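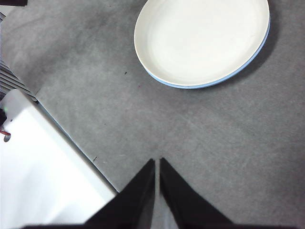 ### 3.2 Collecte des démonstrations

La tâche retenue consiste à manipuler deux récipients ronds, l'un blanc, l'autre bleu, par téléopération. L'opérateur commande le bras avec le boîtier Bravo et suit les vues d'une caméra fixe et d'une caméra de poignet. Nous avons enregistré 142 démonstrations, d'une durée moyenne d'environ 40 secondes.
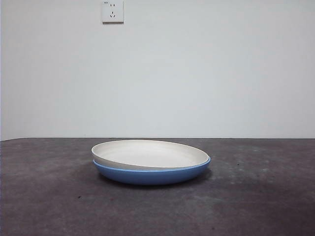

L'annotation des états suit la convention de Pellemton. Un état est dit « empilé » dès que l'un des récipients repose dans l'autre, sans condition de centrage. Une assiette blanche un peu inclinée et décalée par rapport au bord bleu reçoit donc la même étiquette qu'une pile parfaitement alignée. Les cas litigieux ont été relus par Facundo Gaete.

La prise par le bord est la plus difficile à enseigner à distance. Faute de retour d'effort, l'opérateur juge le contact à l'image, et le flou de mouvement gêne cette lecture dès que le bras accélère. Nous avons donc limité la vitesse du poignet pendant les 2 dernières séries. 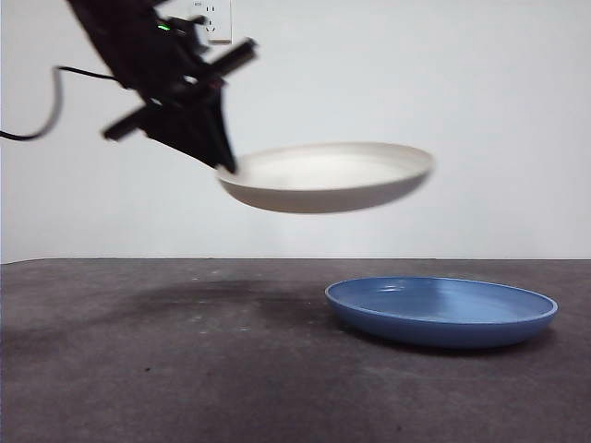

**Figure 3.** Assiette blanche tenue par le bord au-dessus de la table ; l'assiette bleue est posée plus bas, à droite.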